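Notebook, November, Cloklow arms, late afternoon

Well, the door job bit us today! Run 11 was going fine, then the left side faulted on over-torque with the jaw in the pull and just held there. No release, no retry, nothing in the log for 4 seconds. I hit the stop and we went in to check the angle by hand. 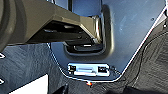
Jaw tip in the recess, latch plate just below.

My bet is the approach. We teach it square to the panel, and if the base is off by even a little, the jaw loads sideways (same thing Sandrine Guérin saw on the Grovau rig). She wants the torque limit cut to about half. I'd fix the base first. 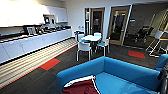
Lounge side, with the round table and the doors at the back.

What bugs me more is the stop. It cut the left arm and the right one stayed live! People do walk through the lounge, so no more runs until both drop together. I've put that in red on the Bristitz sheet too.
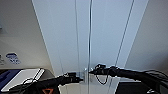
To do before run 12
Trace the stop wiring, both arms.
Re-zero the base, then 2 dry passes at low speed.
Ask Pylypenko for the newer fault codes.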